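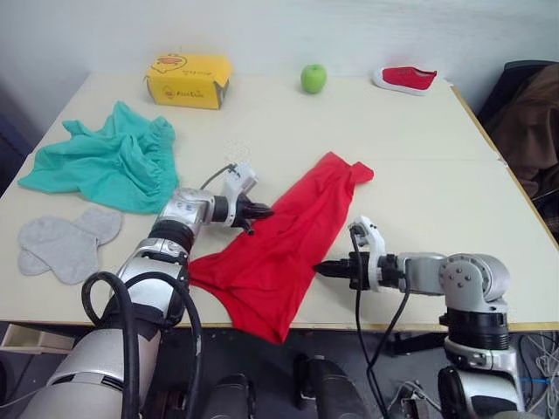 双腕機の手入れで最も時間を取られるのは、ケーブルである。減速機でもモーターでもない、というのがVosteckの保守担当者たちに共通する感覚だ。同社は衣類を扱う双腕セルをKostivbyの作業所で動かしており、床置きの本体から左右の腕が机の上へ伸びる。腕の外側には太い黒のケーブルが輪を描いて沿い、手首からグリッパーへは細い線が別に渡っている。関節が動けば輪の大きさも変わる。たるみが足りなければコネクターに力がかかり、余れば机の縁や布に触れる。点検はこの輪を手でたどるところから始まる。

朝の点検は8時前に始まる。電源を入れる前に、根元から手首まで順に固定箇所を触っていく。結束バンドは締めすぎると被覆に跡が残るため、指で軽く回る程度にとどめる。跡が深くなったものは、その場で線ごと替える。作業所の棚には、長さ別に切った予備の線が紙札を付けて吊ってある。札には前回の交換月と、どちらの腕に使ったかが書かれている。左右で傷み方が違い、右の線のほうが先に硬くなるという。机に対する本体の立ち位置が影響しているらしいが、原因はまだ絞り込めていない。

手首の次は指先である。グリッパーの指は布の下に差し込む動作が多く、先端が天板をこする。すり減りは左右で揃わない。片方だけが短くなると、薄い生地をつまんだときに斜めに引く癖が出る。担当者は指を閉じた状態で隙間に薄紙を差し、引き抜くときの抵抗をみる。抵抗が軽ければねじを緩め、指を外して当たり面を拭く。拭いても戻らなければ交換に回す。糸くずが溝に詰まっているだけのことも多く、交換の前に必ずブラシをかける決まりになっている。

原点合わせは、指を替えたあとに必ず行う。治具はPickeringという小さな加工所が削ったもので、二本の腕の先端を同じ穴に順に入れ、左右の座標を揃える。最初の年は治具を机に直接置いていたが、置き直すたびに値がずれた。現在は机の裏から固定している。作業そのものは短い。ただし、腕が温まる前と後では値が変わるので、一度全関節を動かしてから測る。手順書のこの部分には、赤い線が二重に引いてある。

測った値は帳面と端末の両方に残す。現在の手順書は123ページあり、そのうち原点合わせに割かれているのは6ページにすぎない。残りの大半は、過去に起きた不具合と、そのときの処置の記録だ。新しく担当になった人は、機械に触る前にまずこの記録を読まされる。読みにくいという声もあり、7月に索引が付いた。

調整が済むと、布を使った確認に移る。机に並べるのは、硬いもの、丸いもの、形の崩れるものを取り混ぜた品である。黄色い紙箱、青リンゴ、赤いキャンバス地の靴を奥に置き、手前側に衣類を広げる。腕が布を扱うあいだ、周囲の品に触れないかどうかも確認の対象になる。赤い布は左右のグリッパーで両側から扱う。片方の指が布の下に入り、もう片方が角をつまむ。つまんだ側の力が強すぎると生地が寄り、弱いと滑る。担当者は画面の数値より先に、布のしわの寄り方を見る。 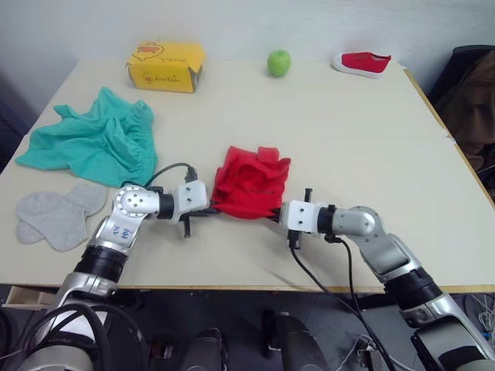 腕を止める判断

異音が出たとき、すぐ止めるか、作業の区切りまで動かすか。Vosteckでは前者に統一している。以前は担当者ごとに判断が分かれ、記録の書き方もばらばらだった。音の高さ、出た関節、そのときの姿勢を書き、腕はその姿勢のまま残す。姿勢を戻してしまうと、ケーブルの引っ掛かりなのか、軸受なのかが後から分からなくなる。

関節の分解は自社では行わない。ねじの増し締めとカバーの清掃までが作業所の範囲で、それより奥は腕ごと外してFlisachの整備部門へ送る。外すのは二人がかりになる。一人が腕を支え、もう一人がボルトを対角の順に緩める。代わりの腕を付けた日は、原点合わせと布の確認を最初からやり直す。戻ってきた腕には整備票が付いてくるが、作業所ではそれをそのまま信用せず、受け取った状態で一度、無負荷のまま動かす。

昨年度の記録では、セルの停止は212件あった。最も多いのは指先の清掃で、ケーブルの緩みがこれに続く。件数だけを見れば多いが、ほとんどは短時間で再開している。長引くのは、線の内部で断線しかけている場合だ。特定の角度でだけ信号が途切れ、腕をまっすぐにすると直ってしまう。担当者は手首を少しずつ回しながら線を軽く押さえ、途切れる位置を探す。見つかれば被覆に印を付け、そこから先を切り取って保管する。

切り取った線は棚の下の箱に溜まっている。次の改修では、手首まわりの配線経路を見直す予定で、その検討に使うという。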